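Why Do Some Rooms Echo?

Clap your hands in a bedroom and the sound stops almost right away. Clap in an empty gym and you may hear it again. Why?

Sound travels through the air in waves. When a wave reaches something hard, such as concrete, tile or glass, most of it bounces off. When it reaches something soft, such as a rug or a coat, much of it is soaked up.

Big rooms with bare floors and plain walls are the noisiest. The sound has a long way to go and very little to soak it up. 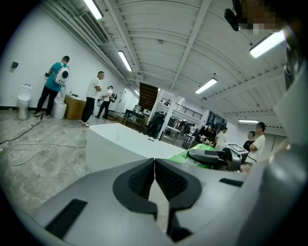

If the bounced sound comes back late enough, your ears hear it as a separate sound. That is an echo. If many bounces come back close together, they blur into one long sound. That is called reverberation — a long word for a ringing room.

Bathrooms are small, so you won't hear a true echo in one. The sound bounces between the hard surfaces many times, very quickly, and your singing seems louder and fuller.
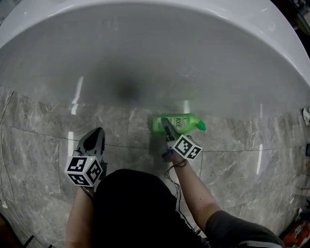
A smooth bathtub and polished marble. Hard, shiny surfaces like these reflect sound well.

Try it yourself

Clap once in 3 different rooms and listen. Then hang 2 thick towels in the bathroom and clap there again. Does it sound the same?

Words to know
Absorb: to soak up
Reflect: to bounce back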